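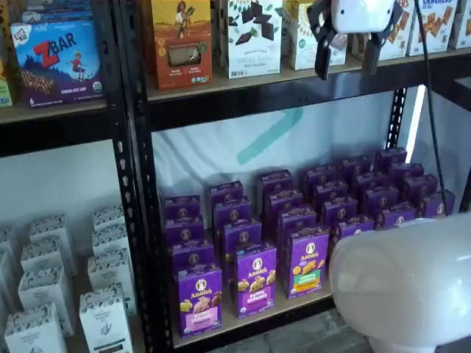

Pieter Dekker wrote in to tell me I've been too hard on the machines. Give it two years, he says, and stocking shelves will be the first job nobody does by hand anymore, because boxes are all the same shape and they don't wiggle.

Well, Pieter, I stocked shelves at Kemer for four years (nights, mostly) and I have opinions! A box of bunny crackers is easy. The 200th box of bunny crackers at 4 in the morning is a different animal. You're reaching over the front row, you're squeezing one in sideways, and you're trying not to shove the whole line into the wall.
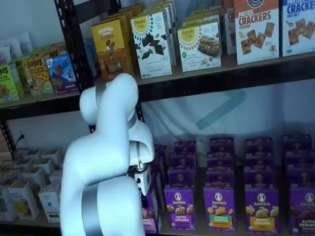 Hedvika Kolář thinks I'm looking at the wrong end of it. Her comment on my last post was that putting things on a shelf is the fun part, and the real work is straightening up after people who change their minds and stick the crackers in with the granola bars.

She has a point. We called that facing, and I spent more of my life on it than I'd like to admit -- pull everything forward, logos out, flavors back with their own kind. I'd love to hand that one over. Slow would be fine with me, as long as it kept going while I did the freezer stuff.

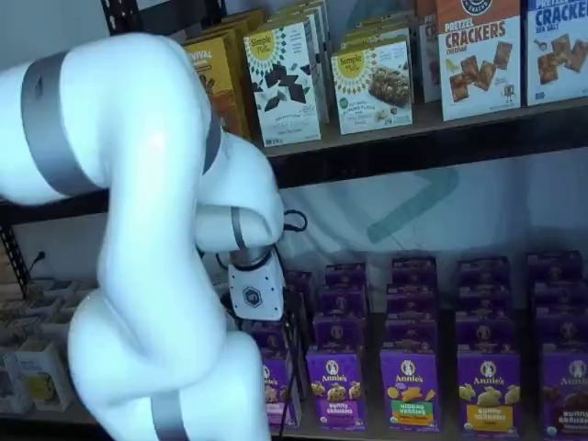
So would I trust an arm with a whole snack aisle tonight? Not without a person close by, and that person might as well be stocking too.

Home is further off, I think. My pantry has one deep shelf, a bag of rice held shut with a clothespin, and cans stacked on top of a cake pan. There's no plan for where anything goes except the one in my head, and my husband can't follow it either.
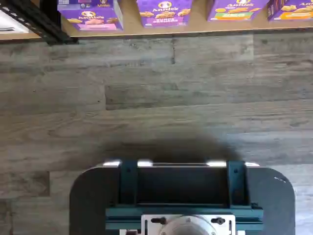 Then there's getting around. At the store you have nice wide floors. In my kitchen you have a dog bowl, a rug that curls up at one corner and usually a backpack. I'd still clear a path for anything that would put the groceries away -- I'd even move the dog bowl.

Next time I want to get into laundry, so send me your folding stories.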